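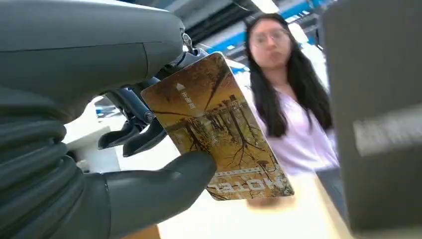
Fung-ping Chu
Hospitality Research | Guest Experience
Sep 2, 2021

4.2 Do printed key cards bring guests back?

The claim that a scenic key card works as a small advertisement appears often in the trade press and is seldom tested. It usually rests on two observations: guests take cards home, and some of those guests later book again. Neither says much about the other. A guest who liked the stay may keep the card and return for the same reason, and the artwork may play no part in either choice.

Our first data set covers 2,000 stays at the Golildale, which moved from plain white cards to seasonal landscapes in October. The type of design we have in mind is a misty path between bare trees, in gold and brown, with a small logo near one end (Figure 3).
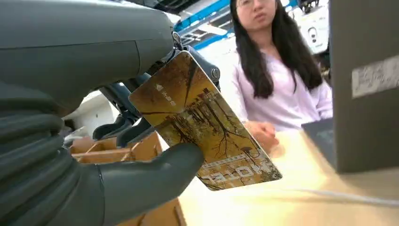
Of the stays in the sample, 675 ended with at least one card unreturned. The hotel's marketing office read this as proof of appeal. We are less sure. The express checkout box was moved from the elevator lobby to a side corridor in the same week as the change in design, and guests in a hurry may simply have walked past it. The records do not separate a card kept on purpose from one left in a coat pocket.

The Priketti survey offers a possible check. It asked 300 former guests to describe the picture on their card. Many who said they had kept it could not do so, and several described a beach, a design the hotel never issued. Recall of this kind is weak evidence for lasting brand contact.

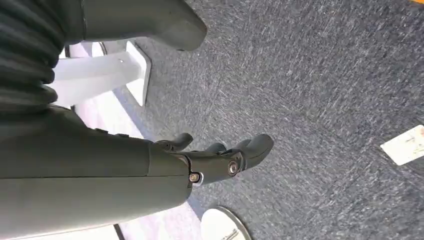

Hwang properties, which kept plain cards throughout, might have served as a comparison group. They draw more business travelers, however, and their rates fell during the period. We tried matching on room price and length of stay, and the gap in repeat bookings narrowed until we no longer trusted its sign. Flultel supplied the matching software but had no say in the analysis.

A supporter of printed cards could reply that they cost little more than blank ones, so even a tiny effect would pay. That may be true, but it is an argument about printing costs and should be made with invoices. 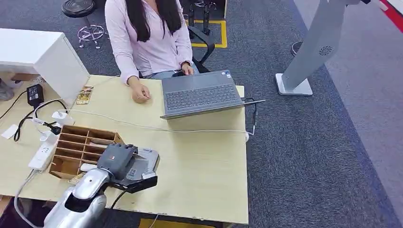

4.3 Problems with the repeat-booking measure

Repeat bookings were matched by email address. Guests who booked through an agency the second time were lost, and couples who took turns paying were counted as new customers. Both errors push the return rate down, and we have no way to tell whether they fall evenly across the two card types.

4 shares | 0 comments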